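The Cadeck Anti-Fatigue Mat, in Black: Five Months of Standing On It

I resisted a kitchen mat for years on the grounds that my mother had one. Hers was brown, had a cockerel on it, and curled up at one end so that it could trip you on the way to the kettle. Then my knees turned on me, and the physio at Dillgate asked what I stood on when I cooked. Tiles, I said. She wrote something down.

So I bought the Cadeck, in the large size and in black, from Galindo, which is the sort of homeware shop where they let you take your shoes off and have a stand. It was 100 pounds, reduced from a figure I didn't believe. There is a cheaper one by Girau and I tried that too, but it felt like standing on a folded newspaper.

It arrived rolled up tight as a telephone directory and spent its first two days refusing to lie flat. The leaflet says to leave it in a warm room with something heavy on the corners. I used tins of tomatoes, and then wanted tomatoes. By the second evening it had settled, and it hasn't so much as lifted an edge at me in the time I've had it.

The surface is textured, enough that I don't skate about in socks, and the thing has a bit of give without being spongy. I can do an hour of chopping and stirring now and only complain about the chopping. My knees are not young again, but they've gone quiet, and I'd have paid the undiscounted price for that (please don't tell Galindo).

Size is where you need to get the tape measure out. I didn't, and I got lucky. Mine goes right up to the fridge, and I was braced for the door to catch on it every time somebody wanted milk. It clears. If your fridge sits lower than mine you may have a less happy story, so check the gap at the bottom before you order.

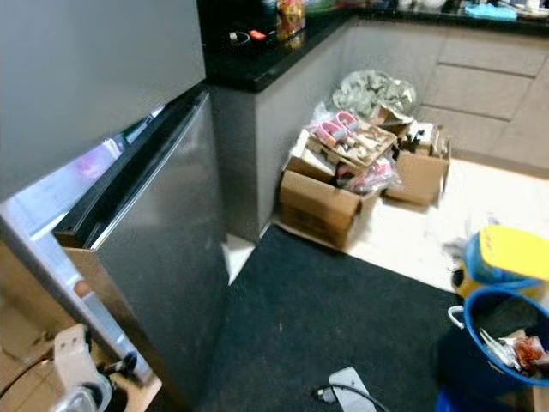
The mat in place by the fridge. The boxes in the corner are still waiting for a home.

Colour, then. I chose black thinking it would hide things, and I was half right. Coffee vanishes into it. Flour does the opposite, and after I've made bread it looks like the night sky. On pale tiles like ours it is also a very large dark shape, and my sister-in-law Yolotzin Olvera, on first seeing it, walked round it. She has since come across to my side and now stands on it whenever she visits, which leaves me on the tiles.

Cleaning is dull but quick. Crumbs get into the texture and a broom only moves them along a bit, so I use the vacuum with the brush head and then a damp cloth. I've dropped an egg on it and a good deal of soup. Neither has left a mark I can find, though see above about black.

Grumbles: it smelled of new tyres until the middle of May. It's heavy, so lifting it to wash the floor underneath is a job I do less often than I'm going to admit. And it comes with a 16-page booklet in which the only useful sentence is the one about the corners.

Four stars out of 5. The missing one is for the smell. I'm told they also do it in sage.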